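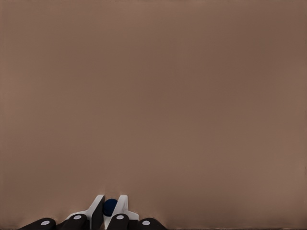 Ball in the gripper pads. Wrist camera, simulator.

Re: [wumarlow-shed] Two-arm pen job, when can we move to the real bench?
Mar 3, 2018

Antigoni Fragkou wrote:
> The sim has now done 2,662 runs since I moved it to the Cisier
> solver and I'm calling the grasping sorted. Pens into the cup,
> ball pick-up, both arms. I'd like to bolt the second arm down
> this month and have it going for the open evening. Can anyone
> give me a reason to wait?

I can give you a few.

I went through the stills you put in the shared folder. They're nice renders and the table layout makes sense to me. My trouble is with what we think they prove. A ball sitting between two fingertips in the simulator tells me the simulator is happy. It gets its friction from a number one of us typed in, and I'd bet that number came out of the Furard sample file and was never touched again. Has anyone measured our own pads? The ones in the shed have been handled by half the membership and they've gone shiny.

Same with the pens. Look at this one again:
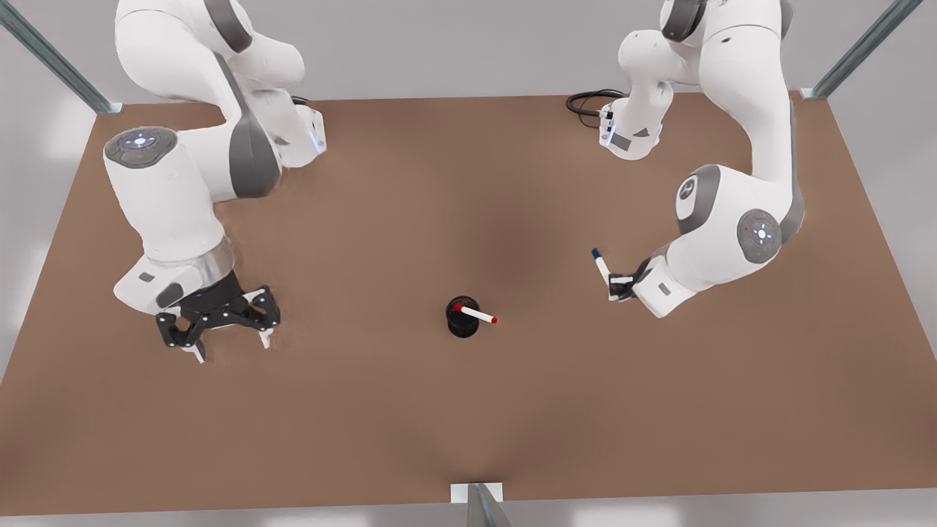 Both arms at the table, one marker held, one lying across the cup.

The red-ended marker is resting on top of the cup. If the script scores that as "in the cup", then I don't know what the 2,662 means. Could you post the actual test it uses? I had a look in the repo and only found a distance check, with no height in it that I could see. Maybe I've got the old branch.

And there's the black cable at the back. In the sim it can sit there all day. On our bench I want to know what happens when an arm swings over that way, and I'd like it tied down before anything gets powered.

What I'd want before we drill any holes:

- 100 pick-ups on the real bench with the one arm we've already got, slow, with somebody's hand on the stop button
- 300 more in the sim with the friction knocked down a fair bit, and the cup nudged to a different spot each time
- the failures written up as well as the wins

If it comes through that, I'll bring the drill myself. I'm not against the second arm – I paid my share of it – but we got carried away with the Goodall gantry too, and that's still under a tarp behind the lathe with 2 dead motors on it.

As for the open evening, one arm doing a dull job properly would suit me fine. Visitors won't mind.

Also, whoever borrowed the metric taps, please put them back in the grey drawer.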